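About Gakis

Gakis is a small site about old TV shows, mostly the ones with a band in them or a theme song you can't shake. Run out of Sestbridge, two rooms over a tire shop. Been going a good while now, longer than most of the shows we cover.

How it started: Herman Wattimena had a closet full of home-taped variety hours and Saturday morning stuff, commercials left in. His brother Hakim started typing up episode notes so he could find things. The notes went online. People wrote in to say the notes were wrong. We fixed them, and those people mostly stuck around.

What's here now

Episode guides for 40 series, with air order and production order both, becuase they never match. Write-ups on nearly 600 episodes. Some long, some two lines, depends who watched it and how late it was. Song lists where we can get them. Guest stars, reused sets, the same fake phone number turning up in three different detective shows.

No full episodes. Please stop asking! We don't own them and can't mail you a tape either.

Who does what

Hakim Wattimena - guides, corrections, most of the email.
Herman Wattimena - tapes. Labels them, loses them, finds them.
Kartini Majimbun - music pages. Plays bass, so if she says it's a session player on the record and not the kid on screen, go with her.
Amirul Halim - keeps the site up. Wrote the search box. Knows it's slow.
Sugeng Subramaniam - westerns and anything with a talking animal. Also the Friday newsletter, which goes to 2,000 of you, thanks for that.

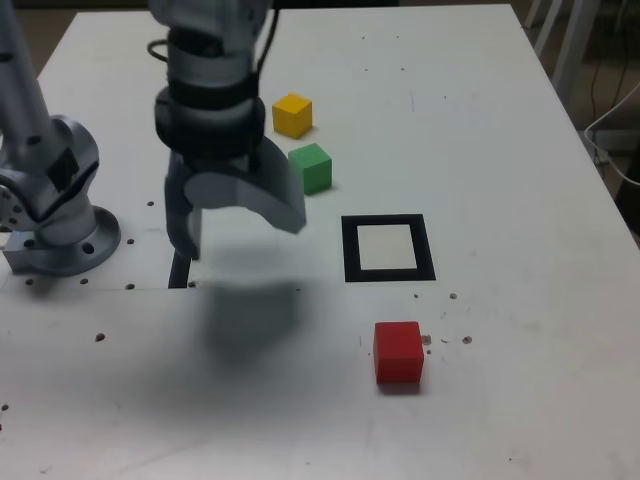
The newsletter is free, comes out in the afternoon, skips a week when Sugeng is traveling. Back issues go up in March, all in one go.

Corrections

Send them. Show, season, episode, and where you saw it. "I remember it differently" is fine but goes to the bottom of the pile. Syndicated prints got trimmed a lot so a missing scene might just be your local station. The current pile is 210 emails deep, so give us time.

Writing for us

Sure, sometimes. Pick one episode and send a page on it. No top ten lists. We pay a little, not much. Right now we could realy use someone who knows sixties spy spoofs, and someone to finish the game show section, stuck at the letter M since last summer.

Mail for the tape shelf goes to the Sestbridge address on the contact page. Write first before sending a box. Beta is ok.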